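July 8, 2026

I have used the Merkotix wrist kit for 200 working hours now, so I can write a fair review of it. The kit is a pair of black fingers, a small camera, a bracket to hold it and one cable. I bought it from Storlow for 896 euros, with delivery to Uvberg included. Nobody gave me a discount and I have no connection to the seller.

Our cell is a small one. It has one arm beside one table, and the work is to pick artificial flowers and put them in a basket. We call it the Alemayehu cell, after the street of our first workshop. Artificial flowers are difficult objects. They are light, the stems cross each other, and a leaf can come away when the grip is wrong.

## Fitting

The fingers go on with two screws each, and this part is well made. The holes met exactly. The bracket is less good. It can turn a little before the screw is tight, and the camera turns together with it. On my first try I tightened everything, started the camera and saw much of the left finger and almost nothing of the right one. I opened the bracket again and turned it in very small steps, with the fingers open, until I had one finger in each bottom corner.

The paper guide says to check the view with an empty table. I advise you to check it with the real objects also, spread out in the way they will lie during work. An empty table looks correct very easily.

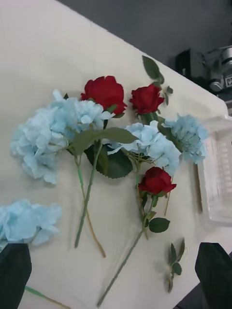 *Wrist view with the fingers open and the roses and hydrangeas spread on the cloth.*

With the flowers between the fingers I could judge how much I would see before a grip. Please notice that the table edge crosses the view diagonally. This is only a matter of how the wrist is turned. In the beginning I lost one afternoon because I wanted to make the edge straight by turning the bracket, and then the fingers were wrong again. Set the bracket by the fingers, and leave the table out of it.

## The camera in daily use

The colours are good enough for our purpose. Red roses are separated from the cloth without any effort. The pale blue hydrangeas needed more care, as they are nearer to white, and I had to lower the exposure by hand. The automatic exposure of the camera is slow, and when the arm moves from the dark floor to the light table it needs a moment. I switched it off in the first week and I have not missed it.

At the far end of the table I was afraid that the basket would be too small in the view. It is small, but the slots in its side can be seen clearly, and so can the little sprigs of leaves lying on the table. I pick these up by hand at the end of a run.
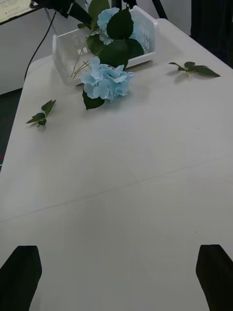
A reader of my older notes, Storlow customer too, has written to me that the cable is the true weak point of this kit. In that cell it broke inside the plug after one winter, and the camera picture came and went for days before the fault was found. The advice was to fix the cable to the arm with a soft strap, one hand's width behind the wrist, and to leave a loop there.

I have followed this advice. My own plug has not failed, but I could feel that it was pulled when the wrist turned fully to one side, and with the loop I do not feel it any more. A strap should be in the box at this price.

## Cleaning and care

The fingers collect fine threads from the petals. I wipe them with a dry cloth at the start of each working day, and with a little soap and water when a dry cloth is not enough. The guide forbids alcohol on the pads and I obey it. The lens needs only a soft brush.

Once a week I test the focus. I bring the wrist very close to a rose and look whether the teeth on the leaf edges and the veins are sharp. The focus ring has no lock, and mine has moved two times. A drop of removable thread glue would hold it, although I have not tried this yet. If the veins are soft to look at, I turn the ring by hand and compare again on the same leaf.
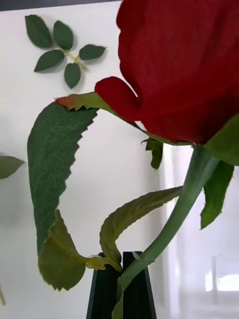 ## Weight, and what I would change

The camera with its bracket weighs 103 grams on my kitchen scale. You must enter this in the tool settings of the arm. I forgot it, and the arm was sinking a little in hand guiding mode until I corrected the number.

I would like to have:

- a mark on the bracket, to find the same angle again after service
- a lock on the focus ring
- a strap for the cable, and a plug with an angle

Merkotix sells spare pads only in packs for several grippers, and for one cell this is too many. Storlow told me by e-mail that single pairs will come in September. I will order one pair then and add a line here about how they fit.

Four stars of five. I take one star away for the bracket.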